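In defence of the covered worktable

For as long as I have been fitting out workrooms, the standard advice has been to leave the tabletop bare. A bare top is easy to wipe, easy to inspect and costs nothing extra. I think the advice is wrong for most light work, and that a plain, matte, mid-to-dark cloth should be the default surface for any table where small items are set down, picked up and looked at closely.

The first argument is glare. A sealed or painted top under overhead lighting returns a bright patch to anyone standing on the far side. People adjust by leaning, and after an hour they have sore necks. A matte cloth scatters the light. You still get a slightly paler area under the lamp and darker margins, but the difference is small enough to ignore.

The second is contrast. Most of what gets handled on my tables is pale: foam blocks, card, white plastic housings. On a white top these lose their edges. On brown they don't. Black fails the other way, as it hides cables and dark fasteners and shows every speck of lint. I tried grey in May and went back to brown within the month.

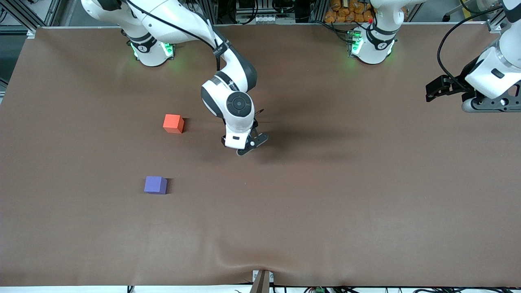 The third is friction. Light objects slide on a hard top when they are nudged, and they bounce when dropped from even a low height. Cloth holds them near where they were put. It also quiets the room, a benefit that rarely appears in a purchasing request but is noticed immediately by whoever sits at the next table.

Emilian Sârbu, who disagrees with me on most matters of furniture, objects that cloth wrinkles. It does. The usual trouble is at the front edge, where the fabric turns over and bunches, and the fold works its way back across the top. My answer is to buy wide, leave a generous drop at the front and smooth from the centre outward at the start of each day. Clips help. Tape leaves residue and I no longer allow it.

He also objects to washing, and there he has a point. We own two cloths per table so one can be in the laundry, and the Lasen fabric we use now has faded a little along the creases. I would still replace it at $41 a piece before I would go back to a bare top at $900.

For wet work, hot work or anything involving adhesive, leave the top bare.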